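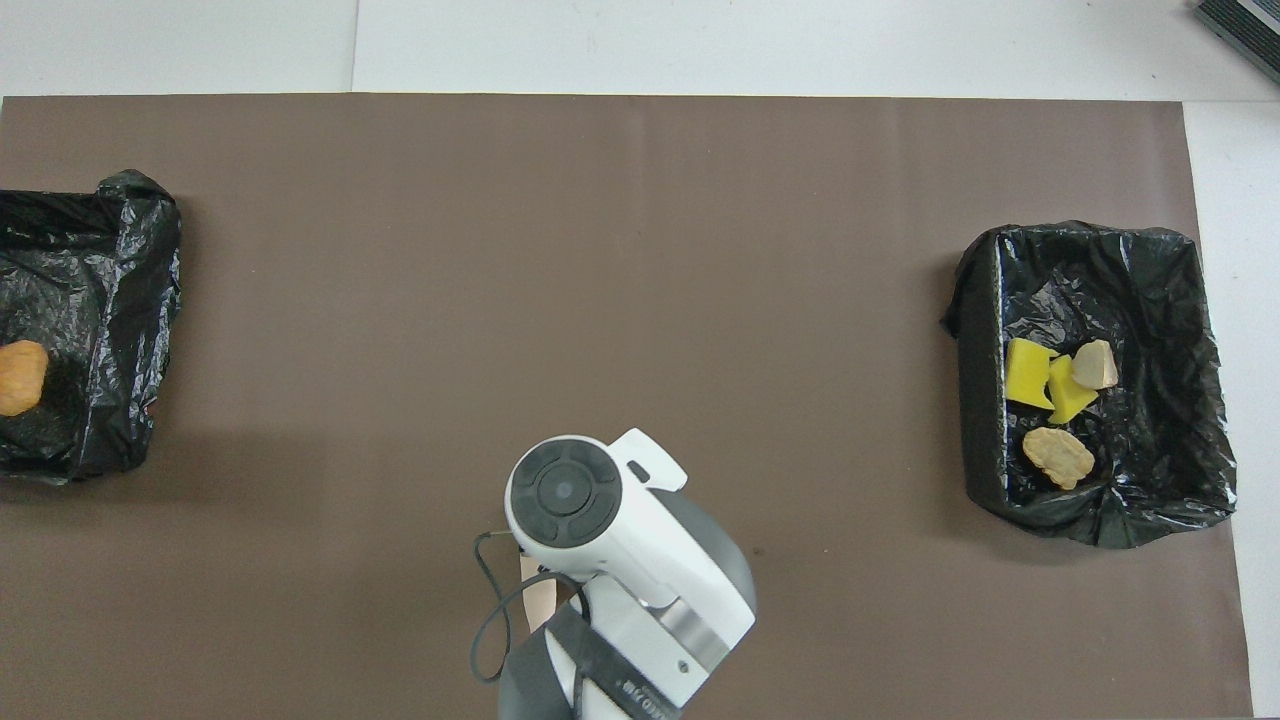

Kirnell, 2022-05-07

Kiltura Brown Paper Table Cover, 60-foot roll

The Kiltura table cover is a heavy brown paper on a roll, made for messy work on tables that have to be clean again afterward. It is used for clay, paint, glue, potting plants, stripping small pieces of furniture and kids' craft days. The paper is uncoated on both sides and has a dull finish that does not throw light back at you.

Item number: 733
Color: natural brown
Width: 3 feet
Length: 60 feet
Core: plain cardboard
Sold by: the roll, or in a case of 5

Using it
Pull out the length you need, add a few inches for each end, and cut with scissors or a utility knife. The paper comes off the roll with a curl. Lay it curl side down and smooth it from the middle with your forearm. If it has been stored folded it will keep its creases, but they do not get in the way of most work. Tape the corners with masking tape if the table will be bumped.

A wet sponge or a dripping brush set straight on the paper will soak through in time. Keep wet tools in a tray. Any shallow tray will do, and a trash bag pushed down into it and folded over the rim saves washing it out. For very wet jobs, put two layers of paper down or use our waxed cover instead.

One sheet can usually be turned over and used again. Dried clay and plaster shake off outdoors. Sheets with only water-based paint or flour paste on them can go in the compost, torn up small. Sheets with oil, solvent or varnish on them should be laid flat outside to dry and then thrown out under your local rules – do not ball them up in an indoor trash can.

What it is not for
The paper is not food wrap and has not been tested for contact with food. It is not a floor covering for stairs or walkways, where it can slide. It will not protect a table from a hot glue gun left on its side.

Holder
The roll fits the Aseck wall holder and the Aseck bench holder. The wall holder needs two screws into a stud. Both have a cutting bar, and the bar can be changed without taking the holder down. Holders are sold separately.

Shipping and returns
Single rolls ship in a box. Cases ship strapped, with the rolls standing on end, and weigh about 60 pounds. Unopened rolls can be returned within 60 days. Cut rolls cannot be returned unless the paper is damaged.

The roll was sold under the Thaweesak name until last November. The item number and the paper have stayed the same, so a reorder under the old name will bring you this roll.

Questions on bulk orders or custom widths go to Evie Dawber at the Kirnell warehouse. Please have the item number ready, and the widths of your tables if you are asking for a custom cut.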